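Ploltik Tabletop Leftovers

README, revised in September

Contents

Ploltik is a picture collection of what people leave on tables: bottles, wrappers, fruit, cups, receipts. It was put together for clearing and sorting work, where the question is what should be thrown out, what should be recycled and what still belongs to someone's lunch. There are 700 pictures, taken in rooms at two sites, Lagos and Isix. Each one comes with a plain text file naming the items on the table and the bin or shelf each should go to.

Tables and light

The tables are ordinary ones that were already in the rooms. Several are gray cabinet types with a flat top and storage space underneath. They were not polished for the pictures, so expect scuffs, dust and light marks. Please leave these unlabeled. An earlier version tagged the marks as crumbs and we had to take those tags out again.

Color varies a lot. Some rooms have warm, yellowish lamps and the whites come out close to cream. We did not correct it.
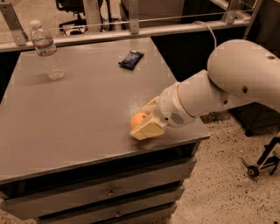 Bottle, snack bar wrapper and orange on a gray cabinet top, warm light.

Labels

Every item gets one of four labels: keep, trash, recycle, ask.

Fruit is keep if the peel looks whole from the visible side. Peels and cores are trash.
Wrappers are trash, including ones lying flat that could pass for an unopened bar at a distance. Dark wrappers on dark tables were checked twice.
Empty bottles are recycle. A bottle with water still in it is ask, even if the plastic is crinkled.
Paper with handwriting on it is ask.

Items partly hidden by a hand, a gripper or another item are labeled as usual and also get the word "covered" at the end of the line.

Files

Pictures are in the folder tables, with matching text files in the folder items. The split is 400 for training and 300 for testing. A table that appears in one part does not appear in the other.

Known problems

In 32 text files the cap of a bottle is listed as a separate item. These will be merged in the next version. Labels on bottles are often too small to read, so brand names are left out everywhere. Clear bottles against pale walls are the most commonly missed item.

Contact

Trinidad Vergara wrote the labeling rules and Delia Sepúlveda keeps the files. Corrections can be sent to either of them at Brunoser. Include the picture number and the line you think is wrong.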